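**We're hiring: kitchen task trainers at Rosamix, Lesthorpe site**

Part-time and full-time spots, starting in March. No robotics background needed!

Rosamix runs shared kitchens and a dish room in Lesthorpe, and for the past while we've been handing over some of the duller work to machines. The first to go was tray stacking. Next is the setup work: sorting chopsticks and spoons, filling the caddies, getting tables ready before service. Our system for this is called Zillosik, and it learns from people. Somebody does the job by hand with a pair of gripper tools, the recordings go into training, and the robot arm gets a bit less clumsy every round.

That somebody could be you.

## What the job is like

You'll work at a table in a home-style kitchen with a gripper in each hand, picking things up and putting them where they belong. Then you reset and do it again, a little differently. It sounds simple, and for the first hour it's weirdly hard (everyone drops things!). After a few shifts your hands get it, and then people start having opinions about the best angle for a teaspoon. We want those opinions. The person who has filled a thousand caddies knows things our engineers don't, and the task list gets rewritten all the time from what trainers tell us.

By the end of last season the team had logged 1,879 usable recordings. We'd like a lot more, and with more kinds of hands behind them - left-handers, please apply.

## What it changes for the people here

You should know this before applying. When tray stacking was automated, the evening dish crew went from four people to two per shift. The other two moved to prep and to training work like this, at the same pay or better, and both said yes to the move. We put it in writing that no one loses hours because of Zillosik during the trial period, and trainers get the same promise. Some of the crew love the new setup. Some miss the old rhythm and the chatter at the sink, and we're still working out how to keep that.

## A table set for the chopstick task

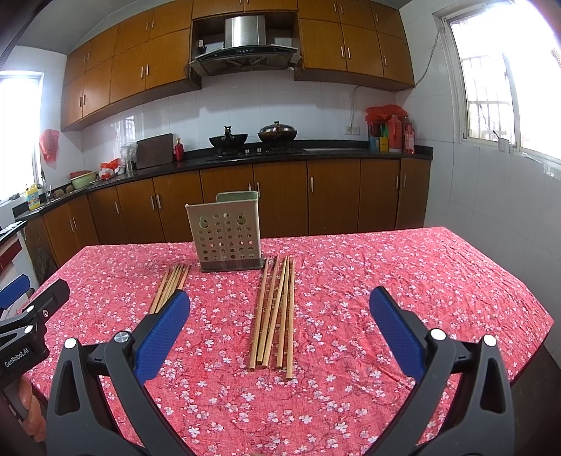 *Chopsticks on the cloth, caddy behind them, grippers in position.*

## Hours and practical stuff

- Up to 32 hours a week, in morning or afternoon blocks
- A proper break every hour, since gripping is tiring on the wrists
- Paid training on the tools and on Rind, the app we use for logging each task
- Sneakers or other closed shoes, please

## Who we're looking for

Patient people with steady hands who don't mind repeating themselves. Dish room, catering, sewing, or warehouse experience is a big plus, but so is being the one in your family who always untangles the necklaces. You'll need to be comfortable speaking up when a task is set up badly.

## How to apply

Drop a short note at the front desk of the Lesthorpe site, or ask any shift lead for the form. Tell us what work you've done with your hands and which block suits you. We'll invite you in for a paid tryout at the table, and you can ask the current trainers anything you like while you're there.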